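From: Octavio Pereyra
To: Plistden hobby games list
Date: 11/29/24
Subject: Re: Is the Jerero reprint worth waiting for?

Meirion Bellis wrote:

> I've put my name down for the new Jerero printing and I think most of you should too. The publisher's page says the rules have been "rebuilt from the ground up," the endgame drag is fixed, and it now plays in under 2 hours with 4. They also say the trading phase is tighter. My old copy is missing half the map tiles anyway. If enough of us order before December we could share the shipping. Who's in?
>
> Also, has anyone still got the Cilik expansion? I'd like to try it with the old board before the new one lands.

Meirion, I'd hold off, or at least I'm holding off.

I read the same page and then I read the rules PDF, and I can't find the ground-up part. The turn order is the same. The market is the same except that you now refill it at the end of your turn instead of the start, which we've been doing by mistake for years. The trading phase has a hand limit of 7, and if that's what "tighter" means then fine, but it was a variant in the back of the first rulebook and we dropped it after one evening. Morgan hated it, and for once I agreed with Morgan.

As for under 2 hours with 4 – whose 4? I've never seen our table finish in less than 3, and we know the game cold. Box times seem to be written by people who don't have to explain the harbor rules to someone's brother-in-law. The drag at the end comes from everybody sitting on their cards until the last harbor opens, and nothing in the PDF gives you a reason to play them sooner. They've moved the scoring track to the edge of the board. That's nice, but it won't save a minute.

I'll give them the map. The new one looks easier to read, and the hills and the marsh are finally two different colors. If they sold the map by itself I'd buy it tomorrow.

The price is my other problem. A good part of it is for what the page calls "premium components," and I don't see what premium is supposed to do for me. Cubes worked. I've played the old set with buttons standing in for the grain and nobody's strategy suffered.
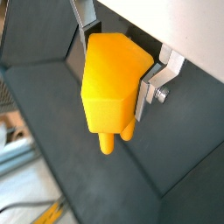 What I'd want before paying is one report from a group that didn't get its copy free. Every review linked from the page is by someone with an early copy, and they all use the word "streamlined." Maybe they're right. I'd like to hear it from a person who paid and then played it some 3 times, including once with slow players.

On shipping, I did the sums for the last group order and the saving was small once we'd counted the gas to pick up the boxes. If you still want to go ahead, don't count me as a yes, but I'll help carry.

Cilik: yes, I have it, all there apart from the score pad. I wouldn't expect much. It adds 2 new harbors and a deck of events, and the events mostly punish whoever is already losing. You're welcome to borrow it. I can bring it to the next session in Plistden, or leave it at Morgan's if you want it sooner.

Has anyone got a scan of the original tile sheet? I'd sooner print Meirion's missing ones than replace a whole game over them.

Octavio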